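## 4. Setting Up the Cup Station

This section applies to all self-serve water and tea points in the Claline meeting rooms and the Kusuma wing. It replaces the cup instructions issued in March. Questions about supply should be directed to Glenys Morris; questions about cleaning should be directed to Jolene Bright.

### 4.1 Before you begin

Each station requires one table, one clear plastic cup holder and paper cups from the Guladex carton. Cups from the older Clivitz cartons have a wider rim and are to be used at the staff counter only.

1. Wipe the tabletop with a damp cloth and dry it fully, including the rounded corners and the area beside the cable grommet.
2. Wash the cup holder in warm, soapy water. Rinse it, turn it upside down on a clean rack and leave it for 20 minutes.
3. Wash and dry your hands before opening a sleeve of cups.

**Caution:** Do not place a damp holder in service. Moisture trapped at the base softens the bottom cup and may cause the stack to stick.

### 4.2 Loading the holder

1. Stand the holder upright on its base, on the left half of the table and well back from the front edge.
2. Open the sleeve at the base end, so that the rims remain covered until the last moment.
3. Lower the cups into the holder as a single stack, open ends facing up. Hold the stack by its outer walls and keep fingers away from the rims.
4. Let the stack settle on the base of the holder. Do not press down on it — the cups will wedge together and visitors will draw out two or three at once.
5. Check through the side of the holder that the rims are level. If the stack leans, lift it out and load it again.

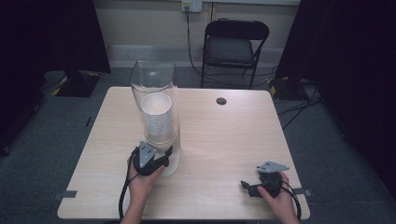

The stack should remain below the flared opening at all times. A holder filled to the top is easily tipped, and cups standing above the opening are exposed to dust and handling. Where a room is booked for a large group, keep a second sleeve, unopened, in the cupboard and refill during the break.

**Note:** Tape on the table edges is to be left in place. If a strip lifts, press it flat and report it on the room sheet.

### 4.3 Refilling

1. Refill when the stack has dropped to the lowest few cups.
2. Remove the remaining cups and set them aside on a clean sheet of paper towel.
3. Load the new cups first, then return the older cups to the top of the stack so that they are used before the others.
4. Discard any cup that is creased, stained or out of round.

### 4.4 Storage

Cartons hold 2000 cups and must be kept off the floor, in a dry cupboard, with the flaps closed. Reorder through the Guladex account when 400 cups remain. Empty holders are stored upside down on the second shelf — never one inside another, as the plastic scratches and becomes cloudy.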